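Ututix Plan 2
Two-arm planning and control software
Sold and supported by Kerusum

Ututix Plan 2 runs two arms from one controller PC. It plans both paths together, so the arms can share a table and reach for the same pile without a fixed dividing line between them.

What it covers
Grasp selection for soft packs such as candy bars and snack bags
Bag packing, with the bag treated as an obstacle whose shape can change
Collision checks between arms, table and walls
Replay of the last 1,000 plans, with joint logs

The planner updates at 50 Hz. Up to 40 item types can be stored per job file. Job files from version 1 open in version 2 but must be saved again before they will run. Cable clearance is set by hand for each arm under Setup > Envelope.

The Trimar camera driver is included. The Alvarado gripper driver is a separate download.

License: one per controller PC. Updates are free until the end of June.
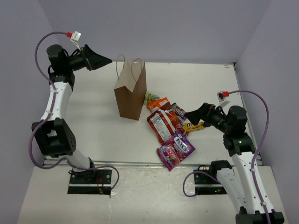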